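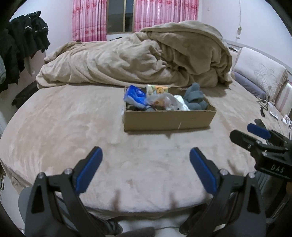 Pratevgate Grip Check

A 9-page checklist and 2 test cards for anyone buying or running home-handling grippers. "Meets good practice" is printed on plenty of boxes, and it often means the maker marked its own work. Ask which rule, which edition, and who did the test.

Naheed Lodhi wrote the pinch and cable sections. A pass over 2,000 cycles on a bare bench tells you little about soft toys and blankets.

Does not certify anything.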